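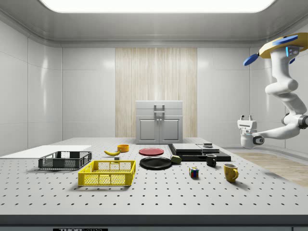
Home Maintenance, Unit 6: Damp and Condensation

Handout to go with the evening session. Tutor: Themis Giannakopoulos. Please read before the Vadby site visit.

Where the water comes from

Air always holds some water vapour. Warm air can hold more than cold air. When warm, moist air touches a cold surface it cools, and the extra water settles there as droplets. Cooking, showers and drying clothes indoors all add to the load.

Telling the types apart

Condensation shows on windows, in corners and behind furniture on outside walls. It is worse in the colder months, from October onwards.

Rising damp leaves a tide mark low on ground floor walls, often with white salts.

Penetrating damp makes a patch that grows after rain. Check gutters, pointing and window seals on the outside first. 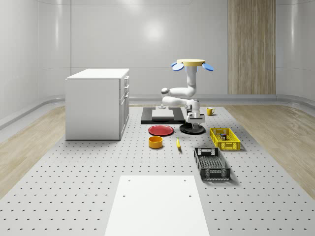

Robot arm on its round black base, folded, with the gripper at the top.

Taking readings

Note the room temperature and relative humidity morning and evening. If humidity stays over 60% for days at a time, look at ventilation before anything else. A room kept at 21 degrees with a working extractor fan seldom has trouble. Pin meters are made for timber, so on plaster use them only to compare one spot with another.

Putting it right

Fix leaks before you decorate. Leave a gap behind wardrobes. Keep trickle vents open and run the fan after a shower. Wipe mould with a fungicidal wash, wearing gloves, and let the wall dry fully before painting.

For next time

Draw a plan of 2 rooms at home and mark any cold spots. Haruto Takagi will take the session on loft insulation.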